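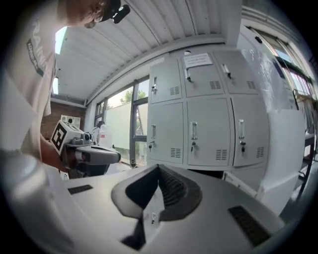 Fig. 4. Metal locker cabinet, light gray finish.

4. Standing, leveling and loading the cabinet

Read section 3 first if the cabinet is still in the carton. Everything below is for the Custa cabinet standing on its own. For two or more bolted side by side, go to section 6.

Need: flat screwdriver, level, the hex key from the parts bag, pencil, drill for the wall bracket. Wall plugs not in the bag. Wrong ones get sent back to us all the time, so check what your wall is made of before buying.

Placing it

1. Pick the spot. Hard floor if possible. Carpet works but do the leveling twice, once on day one and again after a week.
2. Leave 100 mm clear behind for the bracket. Baseboard counts as part of the wall, measure from the baseboard.
3. Walk the cabinet in, two people, one at each side. Don't drag. The feet bend and then you are ordering feet.
4. Open every door all the way. Door hits something? Move the cabinet now, not later.

CAUTION: Keep doors shut and locked while lifting. A door swinging open mid-carry will pull the whole thing sideways.

Leveling

5. Level on top, front to back, then left to right.
6. Turn the feet with the hex key from inside, through the holes in the floor panel. Clockwise raises.
7. Close the doors and look at the gaps. Even top to bottom = done. Wider at the top on the handle side means the hinge side foot is low.
8. Still rubbing? Loosen the hinge screws half a turn, lift the door a little, tighten agian.

Note: older cabinets from the Erville plant have no holes in the floor panel. Tip slightly and turn the feet by hand, with a second person holding.

Wall bracket

9. Hold bracket against the wall, pencil the two holes.
10. Cabinet out of the way, drill, plugs in, bracket on.
11. Push the cabinet back, line up with the slot, one screw through the back panel from inside. Snug is enough.

WARNING: Do not use the cabinet without the bracket. Loaded doors standing open can tip it forward. Keep small children off it at all times.

Loading

12. Heavy stuff on the bottom. Boots, tools, full bags.
13. Max load for the whole cabinet 68 kg, spread out. Hooks are for coats, not backpacks full of books.
14. Nothing wet on the shelf. Drip tray (part 362) fits the bottom only, sold separately.
15. Top of the cabinet: light boxes ok, no plants.

Locks and keys

Two keys per lock, taped inside the door. Take both out before you shut it, we get this call every February when schools refit. Write the key number in the back of this booklet. Replacement keys come from Brabec, number needed, they can't cut one from a photo.

Stiff lock: dry graphite, a small puff. No oil.

Cleaning

Damp cloth, mild dish soap, wipe dry. No scouring pads, no bleach. Scratches down to bare metal should get touch-up paint the same day if the room is humid. Wurnitz touch-up pens are matched to each finish, so give the color on the carton label when you order.

Shelf spacing and extra hooks, see section 5.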